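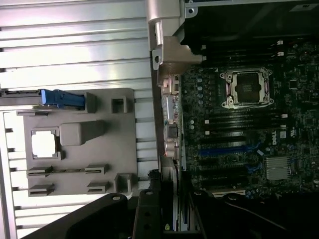 The Sulgate works takes in old office equipment from six counties and sends most of it out again, either as a whole machine or as parts. I went to the open day on July 6, 2022, mainly to find out what happens to the things my own office puts on a pallet every summer. The building is an old carpet mill on the edge of Flerkham, a short walk from the bus station, and the lot behind it was full by ten. Inside a desktop computer there is more variety than I expected. One case had a ribbed metal side with a gray plastic bracket on it and a bright blue latch at the edge of the bracket, and I liked that somebody had picked a color you could find in bad light.

Visitors were taken through in groups, and each tour lasted 30 minutes. Ours was led by Dae-han Wi, who runs the intake floor. He talked fast and answered everything. The works handled 578 pallets last year, he told us, and the busiest weeks come in July, when the school districts clear their storage rooms.

Intake is a long room with a concrete floor and a scale set into it. Every pallet is weighed, photographed and given a paper tag, and the tag stays with it until the last item is gone. They tried doing this with handheld scanners only. The paper came back after one winter - the scanners didn't like the cold end of the room.

From there things split up. Monitors go left, printers go to a separate room with its own air handling on account of the toner, and computers go upstairs in the old wool elevator. We took the stairs. Upstairs is quieter and has the better windows, with a view over the Ok, which is a river here and was very low.

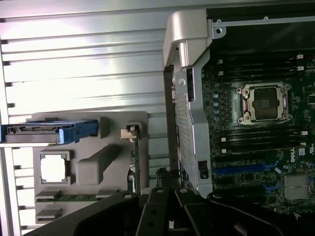
A workstation with the side panel off. The CPU socket is empty, with black memory slots above and below it.

Drives are removed and wiped or shredded before any other work is done. The shredder is made by Kendov and was not running during our visit. There was a jar of the shredded metal on a windowsill, and we were allowed to handle it. It looks like coarse gravel and is heavier than it looks.

Processors and memory are tested and stored in trays by type. What surprised me was how much of the trade is in small parts. A repair shop will pay for a fan or a plastic clip if the maker no longer sells it. The parts catalog had 242 pages when it was last printed, and now it is only kept online.

The tour ended in the shop on the ground floor. Prices were fair. I bought two keyboards and a power cord, and the man ahead of me bought a fax machine. Coffee was free and the sandwiches had run out by noon, so eat first if you go.

A few practical points. Closed shoes are required and they do check. The stairs are steep, and anyone who can't manage them should ask at the door for the other elevator. The bus back to the center of Flerkham stops across the road from the main gate, not at the shelter, which is for the northbound route.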